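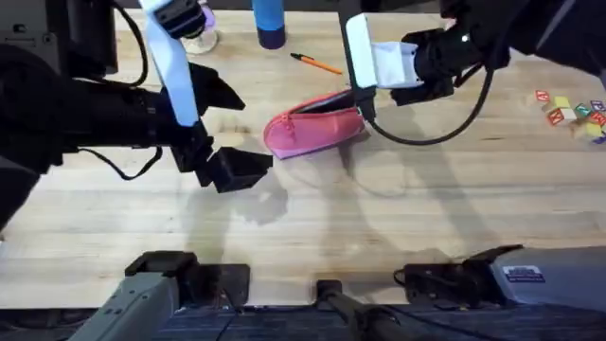
Most complaints I hear about two-arm manipulation stacks are aimed at the policy. I think they belong one layer down, in how the software names and tracks soft objects.

At Dotberg we log a label per object per step. Jerome Sison reviewed 34 runs in December and found the label changed partway through in 14 of them. The planner treated each change as a new object and dropped its grasp history. 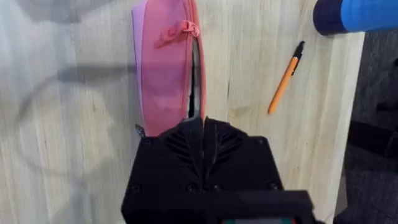

Wrist view: closed fingertips at the lower end of the pink case.

A planner needs contact state, jaw width and a pose with an error bar. It seldom needs a noun. 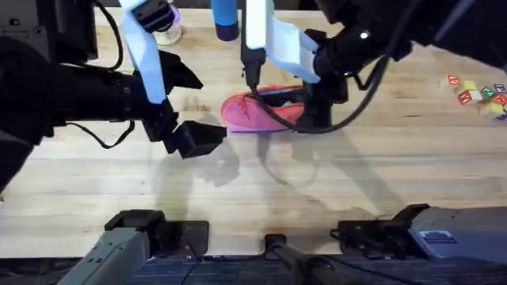 Uriel Ventura disagrees. He wants the class kept because it sets the force limit. Fine -- store it as a prior, with a confidence, and never let it reset the track. Our patch for this in Kaden took eight days, mostly spent on replay tooling.

The cost is a larger state and slower queries. I would pay it. A stack that forgets what it is holding can't be debugged from its logs.

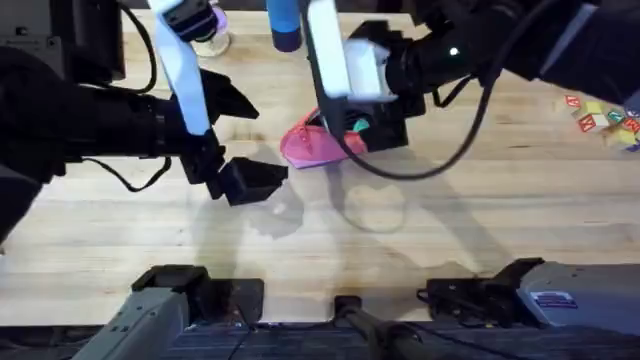
Fixed view: right gripper pressed down on pink fabric, left jaws open.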